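Home Explore Lists Profile

Martim Matos

I want to write a small thread about shape sorters, the toy where a child puts the piece in the hole with the same form. I have looked at them for many weeks now and my family does not want to hear it anymore, so you get it.

In my house we had one when I was small. It was a bucket with a yellow lid. Circle, square, triangle, star. The star was the piece that was always lost, and my mother found it once in a winter boot.

The lid came off very easily, so my sister solved everything by taking off the lid. She was two years old. I think she was right.

Now at Gaststead we keep a toy shelf for parents, and I am the person who decides which sorters stay on it. It is a serious job, I must say. Last January I sent two of them away and I received a letter.

What I like in a sorter is when the holes are a little bit difficult to compare. A circle and a star have nothing in common, so a child learns this pair in one morning. A circle and an oval are much more interesting. You can see the hand stop.

Also I like when one form is made from several small holes. Two holes beside each other, or three in a triangle. For an adult this is clearly one thing. For a small child I am not sure at all.

Virgilio Gatchalian asked me on Thursday if a child reads three holes as "three things" or as "one flower." I had no answer. He has raised children and I have only raised tomatoes.

The pictures I put now are of a block of this type. It is thick and red-orange, and the holes are cut in the top in rows. Please look at the small groups of holes first, then at the star.

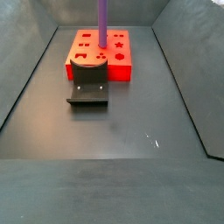
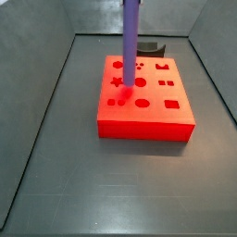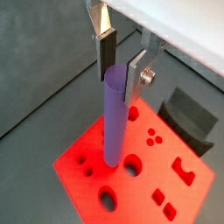
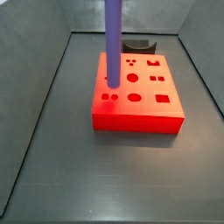

The red-orange block. The star is easy to find in the first two.

My favorite in the second and the last picture is the one in the back row on the right, which looks like a crown. Or like the letter U. Anselmo Alvarado says castle. We did not reach an agreement and the coffee got cold.

In those same two pictures, look to the left of the crown. There are the three small round holes, placed as a triangle that points to the front. I would call it a face, two eyes and a mouth that is surprised.

The oval in the middle of the front row is what I would show first to a child who already knows the circle. It is close enough to the circle to make a good mistake. I believe a sorter without good mistakes is only a box.

About the color. Everything is red-orange on top and the holes are a darker red. Many sorters paint each hole in the color of its piece, and then the child matches the color and forgets the form. When the whole block has one color, the eye has to work on the outline only.

I know some parents do not agree. Eduardo Ocampo wrote to me that for his daughter the colors were the door by which she entered the game. This is fair. I keep the painted ones on the low part of the shelf, for beginners, and the plain ones one level higher.

The purple on the red-orange is very nice, by the way. I would never have chosen these two together for my kitchen, and now I am thinking about it.

A practical thing, for people who also keep a toy shelf. Please do not wash the small pieces in a bowl with the plug open. I lost a star this way. Use a net bag, the one for socks, and dry them on a towel before they go back in the box.

Second practical thing. If a piece is missing, write it on the box with a pencil. A child can accept that there is no moon today. A child cannot accept to search for the moon for half an hour because an adult said it must be there.

We keep the lost ones in a jam jar at the desk. If you have borrowed a sorter called Tipoki from us, with a green handle, I have your half circle. It was inside the box of a puzzle.

Mark Anthony Macapagal asks under my last post at what age one should begin. I am not a teacher. From what I see at the shelf, first they chew the pieces, then they throw them, then one day they turn a piece in the hand and look at the hole. Before this day it is also a good toy.

And please do not turn the piece for them! I did it with my nephew, and he gave me the piece each time after that, very politely, like to a waiter.

Next week I will write about the sorters with keys and little doors. I have one with a door that does not open and I would like to hear if anyone has the same trouble. The hinge is on the left side.

8 comments 200 shares 900 likes

Posted in: Toys & Play, Small Objects

Home Explore Lists Profile More from Martim Matos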